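Sorting Small Household Items Out of a Metal Bin

Difficulty: easy
Time needed: 36 minutes for one bin

A shallow metal bin collects small items quickly: toys, kitchen utensils, brushes, odd metal pieces. The method below empties one bin and assigns each item a place. 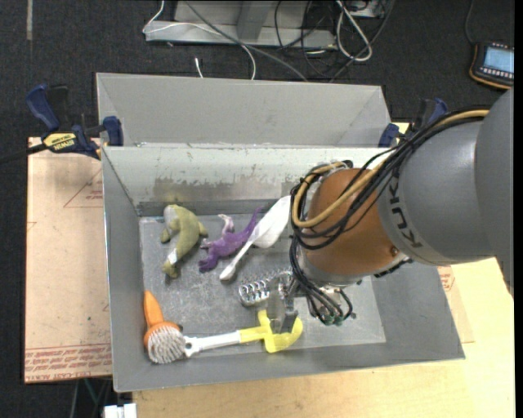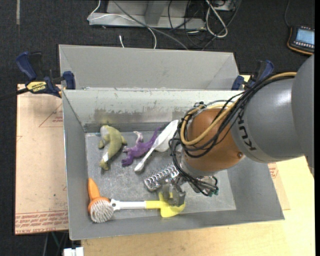

You will need a second container, a soft cloth, dish soap, a bowl that holds 64 ounces of warm water, and labels. I use Tulo labels because they peel off sheet metal without residue.

1. Set the bin on a stable table. Clamp it if it slides.

2. Spread the contents in a single layer. Items should not overlap. Long handles tend to end up across smaller things, so move spoons and brushes first.

3. Sort by material, then by use. Plastic utensils go to the kitchen pile. Toys form their own pile, with fabric kept apart from rubber and hard plastic.

4. Wash plastic and rubber items in the warm water. Check the tag on any plush toy before it gets wet.

5. Wipe metal items and dry them at once. Ridged or looped surfaces hold water; use a corner of the cloth.

6. Tap brushes head down over the trash, then comb out the bristles.

7. Wipe the bin floor and the sloped walls. Light rust can be removed with 600 grit paper, used dry.

8. Label the bin and return only one category to it. Four inches of depth is enough for most toys.

Repeat when the floor of the bin is no longer visible.

Written by Armelle Tanguy. Last revised 12 December 2019.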